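Trutano Two-Arm Club Kit

For school clubs, evening classes and student teams
Sold by Zekberg Teaching Supplies

The Trutano is a table kit with two small arms for groups who want to work with soft things, like clothes and towels. Most clubs begin with blocks and cups. After one term the students ask for something harder, and cloth is a good next step.

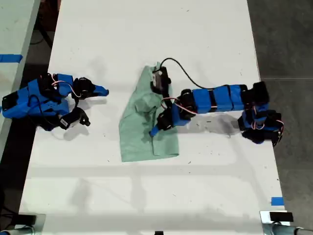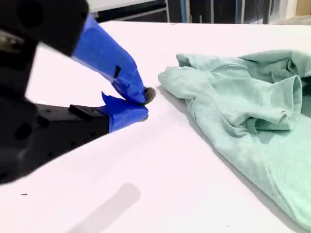 The course book has 12 lessons. In the first four, the students build the arms, set the servo numbers and learn to move one joint at a time. Then they practice to pick up one layer of fabric without taking the layer below, and this part needs patience. The last lessons are for folding with both arms together.

What is in the box
Servo motors for two arms, with spare screws
Printed brackets and links
Two gripper sets
Two control boards, power supply and cables
Table clamps
Course book and teacher notes

What you must have already
A computer with two free USB ports
A flat table, 88 cm wide or more
Old clothes for practice. Thick, soft ones are easier for beginners than thin shirts.

Group size
We recommend four students for one kit. A class of 16 can work well with four kits. With bigger groups some students only watch, and they get bored quickly.

Finger tips
The standard fingers are smooth and slip on some fabrics. Students may change them as they like – tape, felt and foam are all permitted, also under the rules of the Hivulura student contest. The print files for the fingers are open, so you can draw your own shape.

Price and delivery
One kit costs 600 euros with the course book. Schools can pay by invoice. Delivery takes two weeks, but in July our workshop is closed and orders wait until we are back.

Changes in this version
Since October 2019 the kit comes with longer wrist cables. Owners of the older kit can order these cables separately. The old wrist brackets still fit.

Works together with
Nzioka control software, free for clubs
Zekberg spare servo pack
Zekberg finger set, hard or soft

Questions before ordering? Please write to us with the age of your students and the size of your room – we answer in English and German.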